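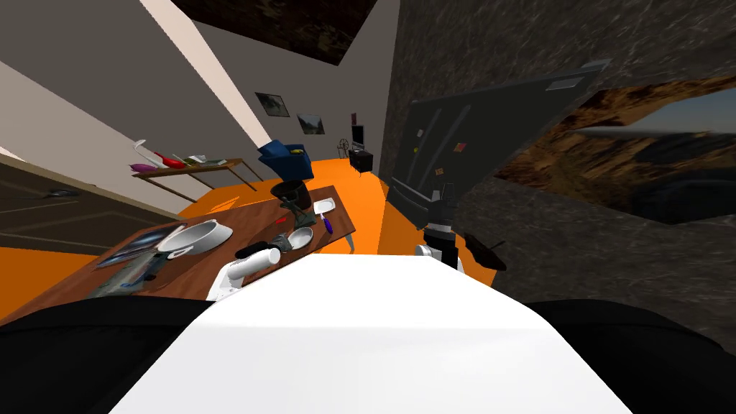
Computer rendering of a robot's arms at a wooden dining table.

The Wustura District Health Office has screened 1,729 residents for latent tuberculosis since its outreach program opened in April, according to Wilmer Marulanda, the program's director. The office had set a target of 2,000 for the first phase, which closes at the end of the season.

Mr. Marulanda spoke at the district offices in Grakberg shortly before the evening clinic opened at 5:30 p.m. He said the shortfall was smaller than the office had expected at midyear, when two of the outreach sites were closed for repairs to the heating.

"We lost most of a month in Jõgi," he said. "The building was cold, and people there are older. I was not going to ask them to sit in a hallway in their coats. We moved appointments to Grakberg where we could, but that is a long bus ride, and a number of them did not come."

Of the residents screened, 58 had a positive result and were referred for a chest X-ray and a follow-up visit. The program treats latent infection only. Anyone found to have active disease is sent directly to the regional hospital, and Mr. Marulanda declined to discuss those referrals, citing the small size of the communities involved.

He was more willing to talk about treatment. To date, 28 of those referred have completed a full course of medication. Others are still taking it, and a few have chosen to wait.

"A person with latent infection feels fine," Mr. Marulanda said. "They are not coughing, they are going to work, and we are asking them to take pills for several months. Some of them want to think about it. That is their right, and we call again."

Follow-up calls are made by three nurses, each of whom keeps the same patients from the first visit to the last. The arrangement was introduced after early complaints that callers did not know what had been discussed before. Mr. Marulanda said it had made scheduling harder, particularly during leave, but that he had no plans to change it.

The office has also changed how it keeps records. Paper cards were replaced in the spring by Trolero, a shared system that allows the Grakberg and Jõgi sites to see the same appointment list. Staff entered the older cards by hand -- a job that took longer than planned and turned up a number of duplicate entries.

"We found people who had been counted at both sites," he said. "The figure we give now is the corrected one. It is lower than the one in our spring notice, and I would ask people to use the new one."

Asked whether residents were worried about privacy, Mr. Marulanda said the question came up at nearly every public meeting. Test results are visible only to the nurse assigned to the patient and to the reviewing physician. Employers and landlords are not told, and the office does not confirm to callers whether a given person has been tested.

"There is still shame around this illness," he said. "My own grandmother would not say the word. She said 'the chest trouble,' and she lowered her voice. I hear the same from patients in their thirties."

Part of the program's budget has gone toward printed material in plain language. The first leaflet, he acknowledged, was poorly received. It ran to four pages and opened with a diagram of the lungs. The replacement is a single sheet that gives the clinic hours, the phone number, and a short statement that the test is free.

The second phase will extend screening to the farms south of Jõgi, where seasonal workers share housing during the harvest. A van has been requested for that purpose. The district council has not yet voted on the expense, and Mr. Marulanda said the office would otherwise send nurses by car, with blood samples returned to Grakberg the same afternoon.

He did not give a target for the second phase. "I would like to finish the first one," he said. "We have people on our list who have an appointment and have not been seen. Those come before anything new."

Walk-in screening continues at the Grakberg site on clinic evenings until 8 p.m. Appointments in Jõgi must be made by phone. Residents who have already been tested elsewhere are asked to bring a copy of the result -- a photograph on a phone is acceptable -- so that the test is not repeated.

Contact the Press Desk | © Wustura District Health Office. All rights reserved. | Back to top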